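Looking After a Parquet Floor

Parquet is a lot of small pieces of wood that have agreed to lie next to one another. Most of what goes wrong with it is water, grit or furniture, and the rest is enthusiasm. I have been guilty of all four. What follows is what we do now, after the business in February with the mop.

Sweeping

A soft broom or a vacuum with the brush head down, twice a week, more in wet weather. Grit is sandpaper with nobody holding it. If your vacuum has a rotating bar for carpets, switch the bar off. Ours has a switch marked with a tiny drawing that could be a carpet or a piece of toast, so I put a dab of nail varnish on the floor setting.

Put a mat outside the door and another one inside. People will step neatly over both. Make the inside one longer.

Washing

Wring the mop until your wrists complain, then wring it again. The floor should look dry a minute after you've passed over it. Go with the grain if your pattern has one direction. If it's herringbone, go whichever way gets you to the door without having to walk back across the clean bit.

A capful of proper wood floor soap in a bucket of lukewarm water is plenty. I used washing-up liquid for years and built up a film you could have written your name in. Vinegar gets recommended a great deal, mostly by people who own vinegar. It dulls the finish in time. Steam mops are out of the question, whatever the box says.

Light floors show dirty water as grey streaks along the joints, so change the bucket halfway through the room. You won't want to. Do it anyway.

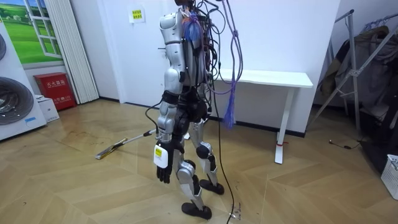

Scuffs are the next thing, and black ones on pale wood are the worst to look at and the easiest to shift. Try a clean pencil rubber first. After that, a dry tennis ball, cut with a cross and pushed on to the end of a broom handle, will do it without bending down. If neither works, a drop of floor soap on a soft cloth, rub, wipe dry. Leave the white magic sponges in the cupboard: they take the mark off and the shine with it.

Furniture and flex

Felt pads under every leg of every chair. Stick-on ones last until the first warm day, so buy the sort with a nail through them for anything wooden. Check them in spring, when you'll find half have gone bald and picked up grit, and are now doing the scratching themselves.

Lift heavy things. If you can't, tip them on to an old blanket, soft side down, and drag the blanket. Maëlle Penner next door moved a wardrobe on frozen peas, and I am told it went beautifully as far as the radiator.

Loose flex wants to go round the edge of the room. A lead across the middle collects fluff, catches feet and has to be lifted every time you sweep. Don't tape it down, either, as the tape can bring the finish up with it.

Gaps and squeaks

Gaps that open in winter and close in summer should be left alone. Fill them in the cold and the wood will push the filler out at you later. For a squeak, work a little talcum powder into the joint with a dry paintbrush and walk on it for a day or two before hoovering up what's left.

A block that has come loose should be lifted, scraped clean underneath and glued back the same way round. Pencil an arrow on it before you take it out.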